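Two arms on the packing line: Lụa Đàm on what changed at Driltdale

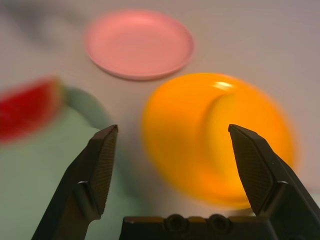
"People thought we'd all be gone by November," says Lụa Đàm. She runs the afternoon shift at Wendard's Driltdale site, where children's tableware and play food get sorted and boxed. Twelve years in. Started on the tape gun.

Two arms so far. The crew call them both Sala, after the software, which confuses visitors. They pick, people check and pack. That's the split, mostly.

"Plates were a pain. Anything flat. It'd go down, shut its fingers on nothing, go down again. Bowls it got quicker than I did, I'll admit that."

And the wrists? She holds hers up. "Better. I used to go home and couldn't open a jar." What she misses is the talking. Six of them used to stand round one table, now it's two at a time and the others are over at returns.

Junaid Lodhi went the other way, off the table and onto minding the arms. Did a course at Trasavberg, came back with a folder he's never opened since. His target is 300 picks an hour for each arm. On a bad day it's around 200.

"They see 200 upstairs and ask me what I did wrong," he says. "I was teaching it a new cup. Thats the job now, teaching it cups."

Pay? He got a bit more. Lụa didn't, and she's raised it, twice. "I'm the one who knows what a good box looks like. It learnt that off us." No answer yet when we spoke, just before the 2 o'clock changeover.

Would she send them back? Long pause. Someone shouts for her from the bay.

"No. But I'd of liked to be asked first," she says, and goes to see waht they want.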